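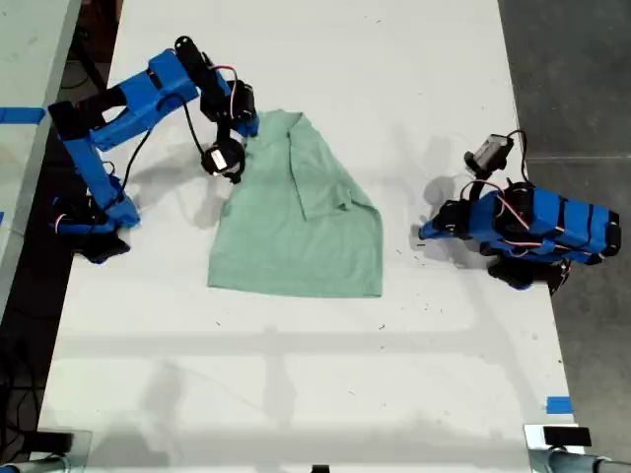 Garment Folders and Table Cleaners, Part Time

Print | E-mail

Posted in August by the Rulex hiring desk

Rulex is hiring folders for the Macedo sorting room. The work is T-shirts, mostly: lay the shirt flat on a white table, turn the sleeves in over the front, smooth out the creases and fold to the Clollitov size card. Folded shirts go in stacks of 24. The last order was 1,893 shirts.

The other half of the job is keeping the tables clean. Specks, lint and bits of fiber show up on light cotton, so anything small gets picked off the top before the next shirt goes down.

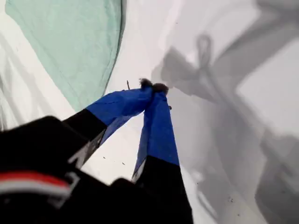
One folder on the current crew told us the picking takes more patience than the folding, and that new people should expect to be slow at it for the first 3 weeks. We agree and do not set a pace during that time.

Shifts start at 8 a.m. You will stand for most of the shift on a concrete floor, so wear good shoes. No experience is needed. You must be able to tell similar pale colors apart and lift a full carton.

Training is paid. Parking is behind the Edik building.

To apply, use the E-mail link on this page. Give your shirt-folding or laundry experience, if any, and the mornings you can work.

Print | E-mail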